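**Drive swap arm - gripper keeps skating off the caddy**

**guver_shed** - 09/12/2022
Right, build update. Arm is bolted to the bench in the shared workshop, old server chassis next to it. Idea is it pulls a drive caddy on its own when I'm not there. Fingers are 51 mm at full open. Approach is fine, then it closes on the tray edge and slides off. Every time. Anyone done this?

**Mukari**
what force are you closing at? and are you grabbing the tray or the latch

**guver_shed**
Tray. Force is set to 400 in the config, no idea what unit, Unora docs dont say.

**bailly_bits**
400 is silly. Drop to 272 and put rubber on the tips. Bare plate on plastic will always slip.

**Mukari**
disagree, rubber just hides it. Your angle's off. Open the latch first, then pull on that. It's what the latch is for

**bailly_bits**
Latch snaps if you pull crooked. Ask me how I know. Two of them.

**Mukari**
so dont pull crooked

**Régis Langlois**
You're both guessing a bit. Can we see it from the wrist cam? Just before it closes, not after.

**guver_shed**
Ok, wrist cam, arm stopped short of the drive. Everything's on a slant, cam mount is a bit of a bodge.
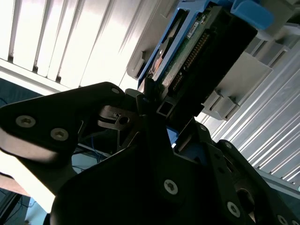
*Wrist cam - fingers up towards the blue tray, latch handle top right*

**Régis Langlois**
Green board and that long row of gold pins are on show. I'd want the fingers nowhere near either. Second vote for the latch.

**bailly_bits**
Fine, latch, but slow. And rubber!!

**guver_shed**
Going 315 on force as a compromise, rubber on one finger only, latch first. Need to reteach teh approach, so not tonight.

**Mukari**
one finger?? it'll twist

**guver_shed**
Only got one bit of rubber. Will post the log when it's run.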